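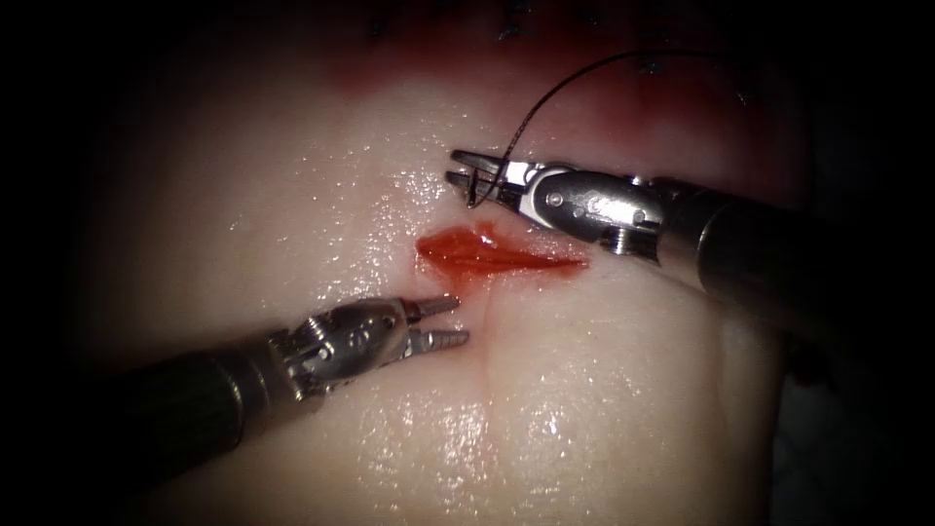
Practice pad with a short cut, two instruments over it.

Search this book Go Advanced search

Chapter 7
Soles: How the Bottom of a Sneaker Is Built

Most people choose a sneaker by its upper. The color, the panels and the logo are what show on the shelf. The sole does most of the work, and it is where two pairs that look alike can feel very different on foot. This chapter covers the parts of the sole, the two main ways of joining it to the upper, and the signs of wear a buyer should check on a used pair.

7.1 The three layers

A sneaker sole usually has an outsole, a midsole and an insole. The outsole touches the ground. It is often rubber, and its tread pattern depends on the sport. A court shoe may have a herringbone tread for quick stops. A skate shoe tends to have a flatter tread so the rider can feel the board.

The midsole sits above the outsole and takes up shock. Foam is the usual material. Soft foam is comfortable in the store but can pack down early. Firm foam lasts longer and feels stiff at first.

The insole, also called the sockliner, lies directly under the foot. Many can be lifted out and replaced.

7.2 Cupsoles and vulcanized soles

A cupsole is molded as one piece with a raised wall. The upper is set down into it, glued, and often stitched through the wall. Cupsoles are sturdy and hold their shape.

A vulcanized sole is made by wrapping rubber tape around the base of the upper and heating the whole shoe so the rubber cures. The result is thinner and bends easily. The Tapley, a low-top from Wekport used as a model throughout this unit, was sold in both versions. In size 9 the cupsole pair is 14 millimeters thicker at the heel.

Key terms: outsole, midsole, sockliner, cupsole, foxing tape

Before reading on, take a pair you own and bend it at the toe. Note where it creases. You will need your notes for Section 7.3.

Reader comments (3)

Leanne Naylor: Is the heel measurement with the sockliner in or out? My class got two different answers.

Dennis Whitlock: In. See the table on page 32.

Ainhoa Peñalver: The link to Section 7.3 goes back to Chapter 2 for me.

Contact the publisher | © Jultorov Press | Back to top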